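Oiling a wood countertop: how many coats before first use?

truvero_kitchen
Posted 30 January 2007
Hello all. I am new here and English is my third language, so please excuse my mistakes. Last week we finished our kitchen in Trekasthorpe and the countertop is solid wood, bought from Janevski. Their paper says two coats of oil and then wait one night. The man in the shop told me five coats. I paid 1,310 for the wood and I do not want to spoil it. Who is right?

planeandsquare
Five. Two is what they print so that people will buy it.

Rallulton_Mike
I disagree with five. I put two thin coats on mine and wiped off everything after 20 minutes. It has been fine for six years. Too much oil stays sticky and then you have dust in it forever.

truvero_kitchen
Thank you both. I must explain more. I have put one coat already, with a cotton cloth, always in the direction of the grain. I used 300 ml for the whole top and the underside, which I think is too much.
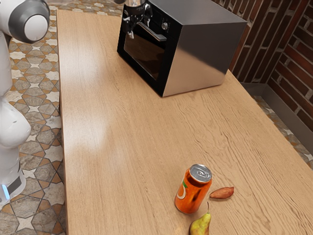 My second question is about the sanding between the coats. The paper says grit 240, but my neighbor has only 180 and 400. Can I use the 400, or will the oil not go in anymore?

planeandsquare
Use the 400, very lightly, by hand. With 180 you will see scratches when the sun comes in low.

oldbrush
400 closes the wood too much in my opinion. Buy a sheet of 240, it costs less than a coffee. And did you oil the cut around the sink? That is where mine turned black.

Rallulton_Mike
Agree with oldbrush about the sink cut. Three coats there, even if you do two on the rest.

planeandsquare
So now it is three, Mike?

Rallulton_Mike
On the end grain, yes. I never said otherwise.

truvero_kitchen
Please do not fight because of my kitchen. I will buy the 240 and make one more coat on Saturday, and three at the sink. If water still makes dark spots after one month, I will add another. Does somebody know if the used cloths can go in the normal trash?

oldbrush
Not before they are dry! Lay them flat outside, one by one, or put them in a can of water with a lid. Oily cloths in a pile can start burning on their own.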